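We use cookies to help this site remember your settings. Accept | Manage preferences

Filed under: Hardware > Motherboards > Sockets and fittings

18/03/2019, by Stellan Holmgren

CPU socket

A CPU socket is the fitting on a computer motherboard that holds the processor and joins it electrically to the rest of the board. It allows the processor to be put in, taken out and replaced without soldering. Most desktop and server boards have one socket; larger server boards may have 2 or more.

Types

Older sockets mostly follow the pin grid pattern, in which the pins are on the underside of the processor and drop into holes in the socket. In the land grid pattern the pins are in the socket and the processor has flat contacts. A third group of processors, common in thin laptops, is soldered straight to the board and has no socket at all.

Load plate and lever

In a typical land grid socket the processor is held down by a metal load plate, hinged on one side and kept shut by a sprung lever. The plate has an opening in the middle so that the lid of the processor can touch the heatsink.
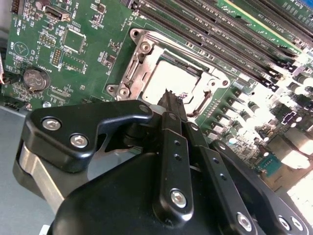
Pressing the lever home takes more force than many people expect, and a slight creaking sound is normal. The load plate should never be closed over bare contacts. A plastic cover is supplied with new boards for this reason, and most makers ask for it to be refitted before a board is sent back under guarantee.

Fitting a processor

The processor is held by its edges and lowered straight down. Notches along the sides, or a small triangle at one corner, show which way round it goes. It should not be slid about once it is resting on the contacts – sideways movement is the usual cause of bent pins. The lever is closed only when the processor sits flat.

Repair workshops differ on whether the board should be taken out of the case first. The Skiltau service handbook, revised in January, allows the work to be done in the chassis provided the power lead is disconnected. The older Grumard notes ask for the board to be removed every time. Memory modules can be left out until the processor is in, which gives more room for the hand. 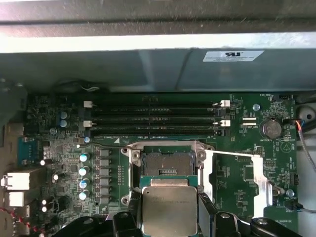

Csizmadia disagrees with the Grumard advice and writes that taking a board out does more harm than working on it in place, as standoffs get lost and the small cables at the edge are pulled. With good light and the heatsink off, he adds, there is enough space in all but the smallest cases.

Damage and repair

Bent contacts can sometimes be straightened under a magnifier with a fine needle or the tip of a mechanical pencil. Broken ones cannot be mended in the same way and the whole socket has to be replaced, a job for a rework station. Dust is best removed with dry air. Cloths and cotton buds catch on the contacts and should be kept away from them.

See also: heatsink, thermal paste, voltage regulator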